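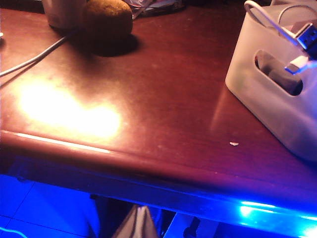
Board: Teleoperation and teaching by hand
Topic: Guiding by hand or leader arm for small desk tasks?

tarn_wrist
Hello all. I am collecting demonstrations for a desk tidying task, and I would like to hear from people who did something similar. The robot has to take small things from the desk and put them in a caddy. Until now I guided the arm directly with my hand on the last link. I have 200 episodes and the policy is not good. It reaches well, then it waits above the object and closes too high.

A colleague tells me to throw everything away and begin again with a leader arm. I don't want to lose two weeks of evenings. Is he right?

oldservo
He is right. When you push the arm by hand, your hand does the work and the motors only record it. The joint currents have no meaning, and your own arm is in half of the side camera views. With a leader arm the recorded command is the same kind of command the policy will send later. I moved to a leader in November and I never went back.

Rasha Akl
I don't agree that it is so simple. I have taught by hand for a long time at Danerier, on machines bigger than these, and for contact tasks I still prefer it. You feel the table through the arm. With a cheap leader you feel nothing, so people press too hard or stop too early. Closing too high is exactly what I see from new operators on a leader.

tarn_wrist, please tell us: which cameras do you use, and do you replay the hand-guided path before you save the images?

tarn_wrist
One wrist camera and one on a stand. I don't replay. I save the images while I am guiding. Was this wrong?

Rasha Akl
It is not forbidden, but I would replay. Guide once, put the objects back in the same places, let the arm repeat the path alone, and record images only in the second pass. It takes double time. The images are then clean, and you learn immediately which paths the arm cannot follow by itself.

oldservo
Double time for each episode, and you must put back every object to the millimeter. For a soft object you can't do this. I think this is why most people gave up on replay.
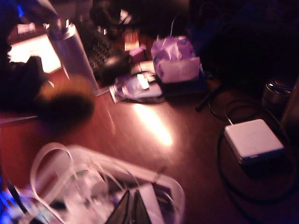 pk_Talpur
Speed is the first thing I would check, before anyone buys a leader arm. The operator moves the wrist as if it was his own hand, and the wrist camera can't follow. In the picture I put with this post you can see how it looks: the crumpled wrapper and the tissue box you can still recognize, but the bottle is smeared, and the light on the wood makes a long bright streak below them. A policy that learns from many such images will be unsure where the edge of anything is. We made a rule to move slowly near the desk, and to use more light when it is possible.

oldservo
Agree about the speed. But I would not make the light perfect. If the robot will work in the evening with colored light, then teach it in the evening with colored light.

pk_Talpur
Yes, but a short exposure needs light from somewhere. In a dark room the camera chooses a long exposure and you get smear even at a moderate speed. I would fix the exposure by hand and accept some noise. Noise is less harmful than smear, in my experience.

grit_and_gears
Can I ask a beginner question? I read somewhere that one needs 2000 episodes. With 200, is it worth discussing the method at all?

Rasha Akl
It depends on how many different things you ask from it. For one wrapper and one place to put it, 200 careful episodes should show you something. For "tidy any desk", 2000 will also be too few. Please don't collect 2000 of the wrong kind.

tarn_wrist
Small report. I looked through my episodes last night, and in many of them I come down fast and then close the gripper almost in the same moment. There is no short stop at the bottom. So maybe the policy never saw what "low enough" looks like. I removed the 19 worst ones and recorded 10 new ones with a slow approach and a stop before closing. I did not train yet.

oldservo
10 new against 181 old will not change much. Give the new ones more weight, or record more.

Rasha Akl
Or train only on the slow ones when you have enough of them, and compare. I would also try the Sikov leader if your colleague can lend you one. I defended the hand here, but for loose cables I use a leader myself - my fingers always get in the way.

oldservo
So we agree a little :)

tarn_wrist
He has one, with the Tarneditz grip. I will ask him for it and record the same task both ways, wrapper only, no cables for now. I will write again when both are trained.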